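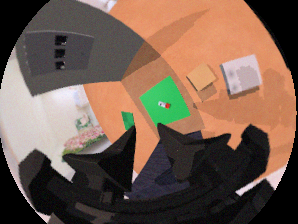
Ticket 2688 / Simulation / Episode review rules
Opened by: Weerakoon sim desk
Status: open, waiting on Hummont
Last edit 16:40, June

Problem: reviewers disagree on the pick-and-place runs in the Lomel scene. Same episode gets "pass" from one shift and "reject" from the next. 3350 episodes in the batch so can't just eyeball the lot again.

Checked first: it isn't the viewer. Reloaded on two machines, same result. Cleared cache, same.

Checked next: wording of rule 4. It says "object on target at end". Doesn't say how much of it. Doesn't say whether the gripper has to be clear. The frame on this ticket is a good one to argue over. Small white and red-orange thing lying on its side on the green patch, fine, but the right fingertip is at the bottom corner of the patch. Half of us call that clear, half don't. Rule has nothing to say either way.

Also rule 6, shadows. Somebody has been rejecting for "object obscured" where it's only a shadow falling on the orange. A shadow is not an obstruction. Going in the text.

Proposed wording, please comment:

4a. Object wholly on the patch, seen from the wrist view. Overhanging = reject.
4b. Upright or lying down both ok unless the task line asks for one.
4c. Fingers may be over or next to the patch at the last step but must be open and not touching the object. If you can't tell from one frame, step back through the episode. Do not guess from a still.
6. Shadows never count. Other items on the surface never count unless they are on the patch.
7. Blur and grain at the rim are not a reject reason. Lens bend same.

Tried: ran 100 episodes past two reviewers with the draft above. They agreed on 80. Before it was around half, though I didnt write the old number down properly so don't quote it.

What's left is nearly all 4c. People still score from the last frame and move on. Could Skikus show the contact flag next to the picture? It's in the log already, just not on screen.

Update 17:15: Hummont say flag can be shown, needs a config change their end. No time given.

Update 17:50: hold off re-scoring until wording is agreed. Anything already marked under old rule 4 stays as is, tag it "old4" so we can find it. Please dont delete rejects, we need them to compare agianst.

To do
- sign off 4a to 4c
- config change
- rule 5 is still blank??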